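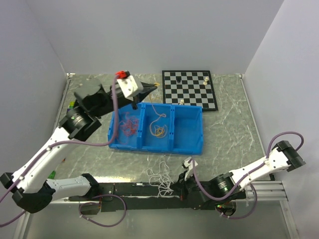
November, started 8:40 in the morning

Second try with the walnut ink. The first batch from October has gone moldy in the jar, a gray skin on top, and the smell was bad. I threw it out but kept the jar. For this one I used the husks that I collected in Studotska, only the black ones, already soft. I left out the green ones, they gave me a yellowish brown last time and I did not like it.

Weight of husks with the bucket 2,468 g. I forgot to weigh the bucket alone, so this number is not so useful. I will weigh it when it is dry. Water 3 liters, from the tap. Kasprzak rainwater would be better (the tap here is very hard) but the barrel was frozen on top.

11:15. It simmers since two hours. Color on the test paper is a warm brown, a little weak. I put in one rusty nail, the same as last year. After the nail the brown goes colder, almost to black at the edge of the stroke.

14:30. Strained through the old pillowcase. Do not use the coffee filters for this, they clog after one cup. The liquid was still too thin so I put it back on low heat, without lid. I want to arrive at 1,000 ml and stop there.

16:50. Stopped at a bit over 1,000 ml, I was tired of waiting. Added gum arabic, 2 spoons, the small spoon from the drawer and not the measuring one. It made lumps. Next time dissolve the gum in warm water the evening before. I wrote this also in October and did not do it.

Tests on three papers:
Zikon sketch pad: feathers badly, lines look hairy. Not for pen.
The cream paper from the Brestton shop: very good, sharp line, dries in some minutes.
Back of an envelope: surprisingly fine.

With the steel nib it flows well, with the reed pen it makes a drop at the start of each word. Maybe more gum, maybe my hand.

Two cloves in each bottle against the mold. Bottles are on the lower shelf, labeled W2. Please do not put them near the window, I want to compare the color again after the winter.

Still to do: weigh bucket, buy wider funnel, wash the pot

Last updated: November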